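Ticket 424: Grasp width label disagrees with visual estimate on padded clothing
Project: Branari
Component: Plurnura labeling step
Status: Open
Opened: April 23, 2018

Summary
Gripper opening is computed two ways: from the finger joint, and from the distance between the four white caps in the wrist view. On flat cotton items the two agree. On quilted jackets the visual value falls below the joint value, and the segment is rejected.

Steps to reproduce
1. Load the padded clothing set (453 segments).
2. Run the labeling step with default settings.
3. Filter for width mismatch. 18 segments are returned, all with the fingers open and pressed into fabric.

Lens calibration was repeated with no change. Typical input at the point of contact, beige jacket on a bed, fingers apart:

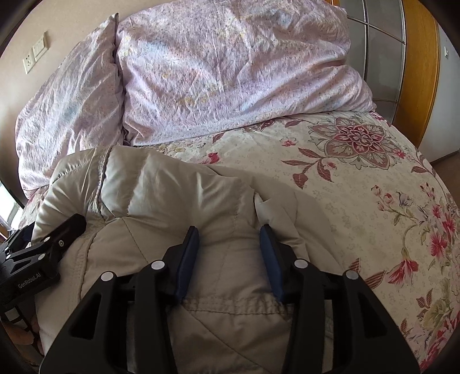

Siv Solberg replied that the lens model should be left alone and the cap tracker checked first. In her Stamix runs the tracker locked onto pale, shiny fabric between the fingers and pulled the inner pair of points together — same sign of error as reported. She asked for a rerun with the search region limited to the black arms.

Rerun done with the region mask on. Mismatches dropped from 18 to three. The remaining three show a steady offset over the whole segment, so the tracker is probably not the cause there.

Next
Raise the optimizer limit to 3000 iterations for the three segments and compare. Keep the mask on for all padded items. Joint value stays the reference label until then.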